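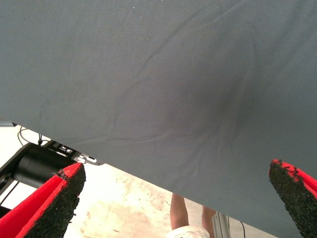

Ticket 200: Cloth handling and gear placing, Drinddale workshop
Opened: December 10, 2021
Product: Mrema two-arm bench unit
Status: Open, waiting on supplier

Problem
We want to know if the unit can take over two shop-floor chores: straightening the grey cloth and fitting small gears on a plate. It does neither well enough to leave alone. The gripper catches the hem, then lets go when the arm lifts.

Tried so far
1. Lowered the closing speed. No change.
2. Reset the grip force to 100 — slightly better on cloth, worse on gears.
3. Ran the gear job by itself with the stock settings.
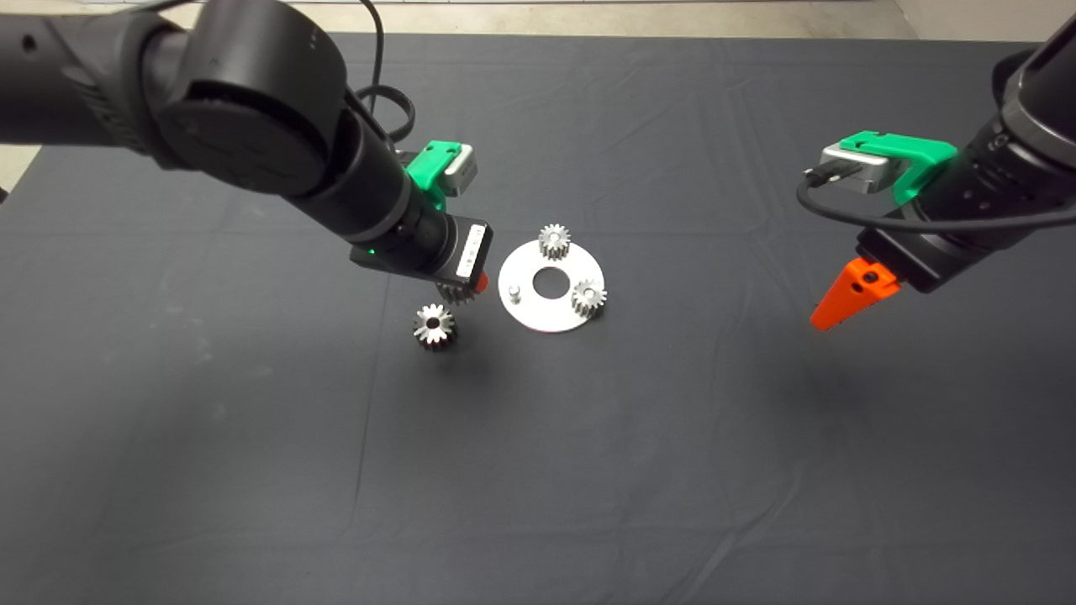

Gear job: two gears on the plate, one pin still empty.

The left arm finds a gear most times but is slow to line up the bore with the pin. A person does the same job in far less time. Close-up views from the wrist are hard to use where the metal shines.
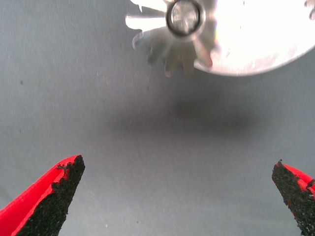

Wrist view, with glare on the disc.

Reply from Stostthorpe support
Please dim the bench lights and repeat step 3. Check the black grip pads for wear as well.

Update
Lights dimmed, gear job better. Cloth job the same. New pads ordered from Kotidville — will retest when they are fitted.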